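Stavura benchtop arm – hire and purchase
Home > Equipment > Arms > Stavura
Supplied and supported in the UK by Pinden

Hire: 134 pounds a day, minimum three days
Purchase: price on request, ask for Rhonda MacDonald
Lead time: see bottom of page

Updated 29 October 2021

People ring us and ask one thing. Can it do the washing up yet. Short answer – some of it. Long answer below, please read before ordering as we've had two come back.

What you get
One arm, one two-finger gripper, wrist camera fitted. Table clamp. Control box and leads. Stop button on a 2 metre cable. Soft pads for the fingers, two spare pairs. Printed quick start (the setup chapter is the good one, skip the intro).

Not included: laptop, table, crockery.

What it does well
Picking up one thing from a known spot and putting it in another known spot. All day if you like. Cups by the rim, plates out of a rack when the rack is bolted down. Tubs off a shelf. Sorting parts into bins on the shop floor, which is what most hire customers end up using it for. Wiping a flat worktop in straight lines – slow, but it gets done.

What it does sometimes
Clearing a table. Fine with four or five bits of crockery spaced out, poor once they're stacked or touching. Shallow things lying flat are the worst of it. The fingers need an edge to get hold of and there isn't much of one on a side plate. Gervasio Medina in our workshop runs a clearing routine for visitors and gets through it in 27 minutes. You or I would take two.

Loading a dishwasher. Top rack yes, bottom rack when it feels like it.

What it doesn't do
Folding clothes. Making beds. Anything with a bin bag. Glasses, please, not on hire units, you will be charged. Scrubbing a burnt pan – it hasn't the push for it and you'll wear out the wrist joint.

Also no good with stairs, pets or small childen about. It's a bench machine, keep it on a bench.

Domestic or shop floor?
Shop floor, if you're asking us. Same job, same place, someone nearby to sort out a jam. A kitchen changes every time you turn your back. We do hire to homes and care settings for trials but we'd want a chat first. Hortensia Vergara handles those, she'll ask what the chore is and may well tell you not to bother.

Indari sell a cheaper arm, which we also stock. Lighter, quieter, won't lift a full saucepan. Wunderlich grippers fit both with the adaptor ring (sold separatly, not hired).

Figures
Payload at full stretch: 700 grams
Camera: colour, fixed focus, on the wrist
Warm-up before first move: 30 seconds
Power: ordinary 13 amp plug
Noise: like a desk fan, louder when it's struggling

Setting up
Clamp first, then power. Run the home routine with nothing on the table. Then put your items out and show it each one from above. Matt surfaces and plain colours are easiest. Shiny steel sinks give it trouble, put a towel down.

About the camera. Fixed focus means close up is soft, very soft. The routines take their bearings from higher up and then go in on what they remember, so if something gets nudged on the way down the arm won't know. Pause it, lift, look again.

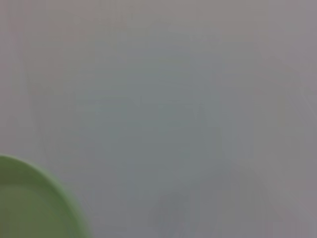
Lifting and looking again costs a few seconds each go, and you can set how often it does it under Approach in the menu. Default is once per item. Domingo Sepúlveda sets his to twice for plates and leaves mugs alone. Try that before you ring us.

If it drops things: change the pads. Then slow it down. Then ring.

Hire terms
Three days minimum, weekly rate by arrangement. Deposit back once it's been checked in. Send it in the case it came in, foam the right way up. Training half day is extra, Faustine Lefèvre does these on site or at ours, up to six people.

Lead time
Hire units – usually next week. New units – February, waiting on gearboxes.

Spares
Finger pads (pair), stop button cable, table clamp, control box fuse, wrist cover. All in stock except the wrist cover.

Related: Indari light arm / Wunderlich adaptor ring / Benches and clamps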